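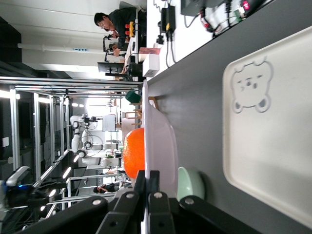
Pengate's reply to last week's sheet was that two fingers will do for anything on the table if you set the width properly, and that we blame the gripper for what is mostly bad approach. Fair point, partly. Test it.

Session 3: two-finger gripper, round things

Objects: orange, the bowls, tray. Same ones for every group, please put them back.

Approach first. Come in level with the middle of the orange, not the top. Too high and the pads squeeze it downwards and it rolls. Bowl on its edge: one pad inside, one outside, close slowly. Bowl sitting flat: rim grasp, straight down.

Tray is the hard one. Low rim, wide. Don't try to span it. Pinch the rim at one side and lift a little, then stop and look at teh sag.

Wrist camera. Good for the last bit of the move, poor before that, fingers block the view of anything small behind them. Write down when you lost sight of the target. Most groups forgot this in May.

Controller: compare Drirngate (position only) with Gebru (force limit on). 16 tries each, same start pose, swap halfway through. Log every drop, also the near ones. A slip that recovers is still a slip.

Force limit - start low. If the bowl bends, back off.

Write-up: 2 pages max, table of tries plus a paragraph on whether Pengate is right. Handing in by folder 3263, not by email. Reading for next time is the Nusadport notes on soft pads, first half only, skip the maths if your short of time.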